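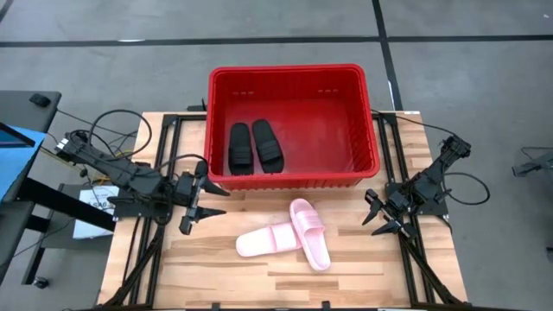
Sliders by the back door: does a bin work or does it just move the mess?

marrowfat
Posted November 6, 2019
Four of us in the house and every one of us lives in pool sliders. I've been told to get "a system". The system seems to be a big plastic bin. Black pair goes in, pink pair goes in, done. I'm not convinced. A bin is a pile with sides. Has anyone kept one going past the first month?

Tilda_K
We have. Red one, open top, no lid. Two pairs sit flat in the bottom side by side and you can see what you've got. It stops working when you add a third layer, so don't.

marrowfat
Two pairs though. You could put two pairs on the floor and save yourself the price of the bin.

oldgasket
Agree with marrowfat. People buy boxes because buying a box feels like tidying. I had a Skoltero shoe tower, 72 quid, and it was in the garage by June.

Tilda_K
A tower isn't a bin. You have to aim at a tower.

Évan Rey
Depends what's on the bottom of them. Ours come in gritty from the yard, and a hard plastic bin you can tip out and hose is miles better than a basket. Get one with slots high up the side, so some air gets in. Wipe the soles before they go in or you'll be hosing it every week.

oldgasket
A few slots near the rim won't dry a wet slider lying at the bottom. The air has to get down there.

Évan Rey
I said some air. Ours don't smell.

oldgasket
You're used to it.

pennywort22
Can I ask a boring one: pairs heel to toe or both the same way? My sister swears heel to toe fits more in. I tried it with mine and the straps got in the way, they're the wide ribbed sort and they don't squash.

Tilda_K
Same way round, soles down. Heel to toe is for court shoes.

marrowfat
Lehner do a boot tray for less than a bin. Low lip, nothing to reach into. What does the bin do that the tray doesn't?

Évan Rey
Keeps the dog out, mostly.

marrowfat
Of an open bin?

Évan Rey
He's a short dog.

pennywort22
I've got a tray and the sliders walk off it. You kick one pair off and they land skew, one across the other, and by teatime they're all over the floor. At least with the bin they stay put once they're in.

oldgasket
Once they're in. That's the bit I doubt. My lot wouldn't bend down for a bin if you paid them.

marrowfat
Right, I'll borrow the toy tub for a fortnight before I spend anything. If the pink ones are still in the middle of the kitchen by then I'm getting the tray.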